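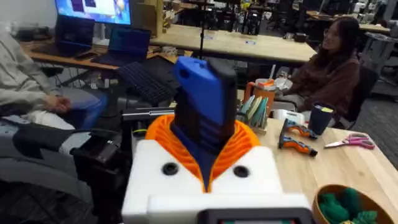
Figure 1. Gripper assembly with orange ribbed collar and blue-and-black finger; mixed household and workshop items on the table at right.

Handout 6: Laboratory Visit, Manipulation Demonstration
Last updated: February

Search this course Go

6.1 Purpose of the visit

The visit replaces the second lecture of the unit on end effectors. Students will see a gripper handle objects that were not designed for it and will record what they see in a form that can be used in Assignment 3. Read sections 4.2 (contact models) and 4.5 (compliance) before you come. The host lab, Dramorus, has asked that groups arrive on time; the demonstration starts at 2:15 p.m. and is not repeated.

Delyth Powell runs the demonstration. Hằng Võ handles the log files and will answer questions about data formats during the last part of the session.

6.2 View from the wrist

Most of the diagrams in Unit 2 show the arm from the side, with the base at the left. A wrist view gives up that overview in exchange for a fixed relation between the camera and the finger. In Figure 1 the finger stands in front of the room and covers part of it. Any object that passes behind the finger is lost to the image for as long as it stays there. This is called self-occlusion, and it sets a limit on how late in an approach the image can still be used to correct the grasp.

Two consequences should be noted.

(a) The finger occupies the same region of every image as long as the camera and finger are rigidly joined. It can be masked once and the mask reused. If the finger moves relative to the camera, the mask has to be computed from the joint reading.

(b) Objects near the finger appear large and change position quickly during small motions of the wrist. Objects at the back of the room barely move. The ratio of the two is the basis of the depth exercise in Assignment 3, part 2.

6.3 Test objects

The objects in Figure 1 are a fair sample of the problems treated in section 4. Consider these before the visit:

Pitcher, orange and clear. The clear part gives weak edges and poor depth readings. The orange handle is the better grasp target, but the load is then offset from the grasp and produces a torque at the contact.

Colored cards in an upright holder. Thin, closely spaced, and easily taken two at a time.

Scissors, lying flat. Low height above the table. The pink handles offer two loops; the blades should be kept out of the grasp.

Roll of tape. Small and white on a light wooden surface, so contrast is low.

Green knitted objects in the round bowl. Deformable, with a textured surface. A force threshold tuned for the pitcher will be wrong here.

6.4 Sequence of the demonstration

The operator first runs the arm through its homing routine. A single object is then presented, followed by two objects placed close together. In the last run the object is chosen by a student. Each run is logged under a four-digit number, and the one used for the worked problem in class is run 1638. Run 1878 uses the same object with a different approach angle — compare the two before answering part 4.

The logging tool is called Gestach. It writes one row per sample at 50 samples per second. Run 1638 contains 801 rows, numbered from 0, so the last row falls 16 seconds after the first.

6.5 What to record

For each run, write down the object, the direction of approach, the first point of contact, and the outcome (held, slipped, missed). Do not record "success" without saying what was required. An object that is lifted and then set down in the wrong place counts as held, with a placement error.

Keep behind the line on the floor while the arm is powered. Questions may be asked between runs.

6.6 Submission

Notes are due at the start of the next lecture, one page per student. Attach your sketch of the finger with the contact surface marked. Students who miss the visit should write to Hằng Võ for the logs of both runs and complete parts 1, 2 and 4 only.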